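Home | About us | What we do | Visit | Jobs | Contact

About us

Hi, and welcome to Saltia! We're a small shop in Guvcombe that looks after robot cells for people who'd like to get on with their own work. Setup, checkups, repairs, the odd panicked phone call at 7 in the morning - all of that is us. I started the place in a rented garage with one bench and a very patient landlord, and we've since moved into the old dairy on Holovko Road, where the heating works most of the time.

Most of what I know I learned on our own cell, which we call Lutia. She's a bin-picking setup and she gets the same care we'd give a customer's machine (maybe a bit more, if I'm being fair). Every January we strip her down, go through the joints, check each cable end to end and put her back together. The rest of the year it's small stuff: wipe down, listen, look, write it in the book. We're on page 136 of the book now and my handwriting hasn't improved.

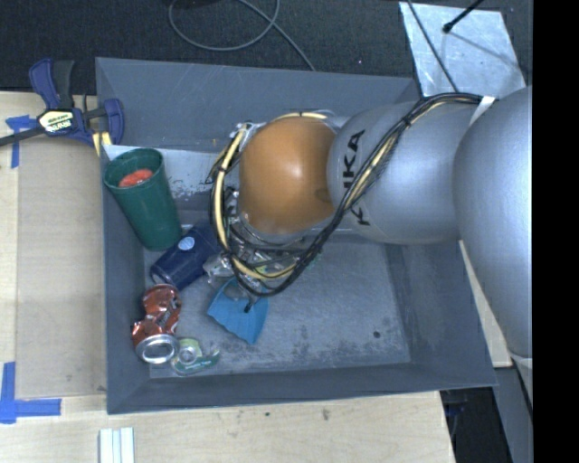
Cables are where I spend most of my time, and I'll happily talk about them until you leave. An arm bends and twists all day and the wiring has to go along with it, so how much slack you give it matters a lot. Too tight and it pulls at the fittings, too loose and it snags on whatever you're picking. On the KUKA the black and yellowish bundle is held by a white strap up between the two silver links and then loops around the orange joint cover, and that loop is what I look at first. I run the arm slowly to both ends of its reach and watch the loop the whole way. Then I check the bin, and the clamp on its edge gets a good tug, and I make sure the blue tape on the table is still stuck down flat. If a bin creeps even a little, you'll be chasing bad picks all afternoon and blaming the software!

For customers we do much the same. We come out after the first 100 hours, then every 1000 after that, and you get a plain written report with no codes in it. Small repairs we do on the spot. Bigger ones come back to the dairy, and we keep 12 of the common gripper parts on the shelf so you aren't waiting on a truck.

If you're nearby, come see us. The door sticks - push hard - and there's usually coffee.

Recent from the shop
- Strap or clip? Holding a cable bundle in place
- What goes in our service book
- Moving a cell across the room without losing your setup
- Getting ready for the January strip-down

Saltia, Holovko Road, Guvcombe | Contact | All rights reserved | Back to top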